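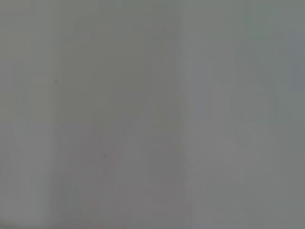
Cámara de muñeca, grises muy de cerca. Proyecto Colier, Sanermont.

Galería del proyecto Colier
Textos de Carol Cropper – Mar 9, 2022

Bienvenidos, y gracias por pasar a ver en qué andamos metidos desde enero en la sala de Sanermont. Estamos reuniendo ejemplos para que el sistema aprenda a coger y dejar cosas con cierta soltura, y eso significa muchas horas de guiar el brazo a mano, repetir, anotar y volver a empezar (¡y bastante café!). Llevamos 400 episodios guardados y queremos llegar a 2,000 antes de pasarle el material al grupo de Tarawneh, que se encargará del entrenamiento.

La imagen que abre la página es de la cámara de muñeca. A mí me gustan mucho estos grises, con sus franjas verticales tan suaves y dos puntitos oscuros que casi hay que buscar – en pantalla grande se ve también un tono rosado muy leve, hacia abajo.

Cada episodio se guarda entero, con la vista de muñeca y las posiciones del brazo, y lo revisamos entre 3 personas. Si alguien de Corkmont quiere venir a probar los mandos, que me escriba con confianza; tenemos turnos libres hasta las 7 de la tarde.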